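Préparer un poste de tri de vaisselle pour un bras robotisé : nos règles de bonne pratique

Mis à jour le 11 avril 2026

Bienvenue dans cette nouvelle fiche de l'atelier Govach ! Depuis que nous avons publié notre guide sur le réglage des pinces, en février, beaucoup d'entre vous nous demandent comment organiser le plan de travail lui-même, et nous sommes ravis d'y consacrer enfin une page entière (il était temps, on le reconnaît volontiers).

Avant toute chose, prenez connaissance de l'évaluation des risques de votre installation. Une pince à deux doigts paraît bien inoffensive à côté d'un gros bras de soudage, mais elle peut coincer une main contre un rebord. Vérifiez l'arrêt d'urgence à chaque prise de poste, puis délimitez la zone de travail. Chez nous, personne n'y passe la main tant que le voyant du contrôleur Zonero n'est pas revenu à l'orange fixe. Pour les premiers essais, limitez la vitesse à 30 % et gardez le boîtier de commande à portée. 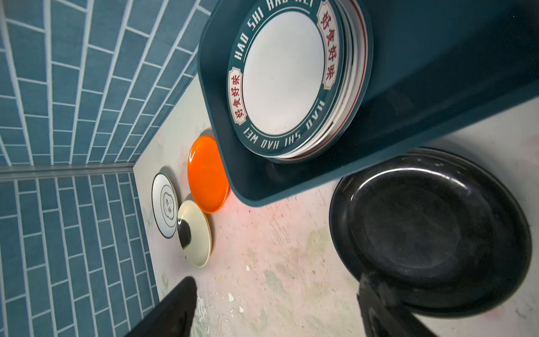

La règle de rangement que nous appliquons tient en peu de mots : une pile par bac, et le reste de la vaisselle posé à plat, avec de la place autour de chaque pièce. Dans la pratique, c'est plus vite dit que fait ! Les assiettes marquées HAO SHI HAO WEI sont bien empilées dans leur bac bleu-vert foncé, mais l'assiette crème chevauche le bord de l'orange, et c'est typiquement le genre de contact à supprimer avant de lancer un cycle. Écartez les deux pièces à la main, bras à l'arrêt, puis refaites une acquisition.

Pensez aussi aux reflets. Une assiette orange brillante ou un plat noir verni renvoient la lumière, et la caméra peut y placer un bord qui n'existe pas. Baissez un peu l'éclairage direct, ou déplacez la lampe, jusqu'à ce que le contour détecté suive bien le rebord de la pièce.

Passez ensuite un coup de chiffon sur le plan de travail. Les miettes et les petits éclats de peinture faussent parfois la hauteur mesurée, surtout avec des assiettes très plates. Les rayures anciennes, elles, ne gênent pas beaucoup, à condition de refaire l'image de fond dans Drodance quand l'état de la surface a changé.

Pour la prise, approchez doigts ouverts, bien de part et d'autre du rebord, et gardez 2 cm de marge avec les parois du bac. Si la pile est inclinée, demandez au logiciel de recalculer l'angle après chaque assiette retirée.

Dernier point, le journal. Notez chaque prise manquée avec le type de pièce et sa position. Sur notre dernière série de 1000 prises avec le bras Kwan, 984 ont réussi, et c'est en relisant les autres, tranquillement, autour d'un café, que nous avons corrigé notre façon de disposer les petites assiettes.

Fiche suivante : nettoyer et contrôler les doigts de la pince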